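Clearing out the desk drawer

25th October

I finally dealt with the desk drawer this week. It had been on my list since January, when I couldn't find the spare house key and had to wait on the porch for Aba Aidoo to get home from work.

The drawer had 15 pens in it, and 7 of them wrote. I threw out the rest. The pencils I kept, although I don't use pencils. There were also batteries, two tape measures, a bag of curtain hooks from the old apartment and a phone charger for a phone I gave away.

Most of the mess was paper. I had every receipt from the bathroom job, the warranty for a toaster, and a letter from Okoro about a rate change that has long since changed again. I kept tax papers and anything to do with the car. Everything else went through the shredder, which overheated twice and had to rest.

My rule was that small things get a small place. I have tried sorting by how often I use something, and it falls apart in a month. Sorting by size holds up better. Clips, stamps and keys need walls around them or they slide to the back.

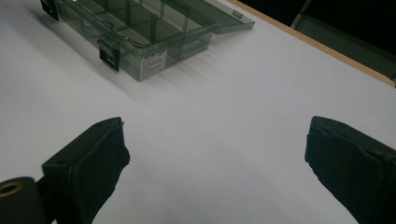 The other change was to stop using the top drawer for things that are "on their way" somewhere. Returns, library cards, a button that belongs on a coat — all of that now goes in a bowl by the front door. If the bowl is full on Sunday, I deal with it before dinner. So far I have done this once, so I can't say much about it yet.

I looked at the drawer dividers Jornora sells and decided against them. They only come in one depth, and my desk is an old one with shallow drawers. Cut-down cereal boxes work fine for envelopes and cost nothing.

The spare key was under the curtain hooks. It has a tag on it now, and Aba has a second copy.

Next is the hall closet, which is worse. I know there is a vacuum in there that doesn't run, and a box marked "Gendullow" from two moves ago that I have never opened. I'll start with the coats.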